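The Pletum Reaction Timer, Model 2

For departments that still believe the mind can be measured in milliseconds, and for those that doubt it but have a lab course to run anyway.

The Pletum is a small gray box that records when a person pressed something and how long they took to do it. Wevon has sold it to psychology and philosophy of mind programs under one name or another for 15 years. It does not read thoughts. We get asked about that more than you would hope, usually in November, when people are writing grant applications.

What it does do is keep time properly. Ordinary computers are bad at this. They are busy with other matters, and they will tell you a key went down when they get around to noticing. If your experiment asks when a person became aware of wanting to move a finger, you probably want the finger part settled before you start arguing about the rest.
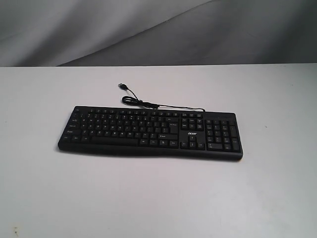
Timing error comes in before your software has had any say in the matter. A standard black desk keyboard with a cable, letter block on the left and all, is a fine thing for typing up the results section. As a response device it checks its keys on its own schedule, and you inherit that schedule along with your data. The Pletum comes with its own two-button response pad, wired directly to the timer, and it stamps each press before the computer hears about it. You can keep the keyboard for entering participant numbers.

What you get

Pletum timer unit
Two-button response pad
Light sensor, for marking when a stimulus reached the screen
Connecting cables
Printed manual, 522 pages

The manual was written by Christos Chatzigeorgiou, who designed the timer and has views on free will. Setup is covered in the first chapter. Chapters four through nine concern whether a decision has a moment at all, and may be skipped by anyone with participants waiting in the hall.

Memory

The unit stores 200 trials before it needs to hand them over to the computer. Longer sessions transfer between blocks, which takes long enough for a participant to ask what the study is really about. Please prepare an answer.

Software

The Tzanetos package is included and exports plain text files that any statistics program will open. It has a clock display for studies in which people report when they first felt the urge to act. We supply the clock. Whether people can read their own urges off it is a question we have stopped discussing at lunch.

From a customer

"We ran our whole undergraduate course on it. The students now distrust their own introspection, and also mine." Aurélien Aubert, Skekmont

Not suitable for

Detecting lies, choosing job candidates, or proving that a colleague is not conscious. The last of these has been tried.

Ordering

Departments may order by purchase order. Replacement pads and light sensors are sold separately. The older Model 1 is no longer made, but we still repair it, provided the case has not been opened by a graduate student. We can tell.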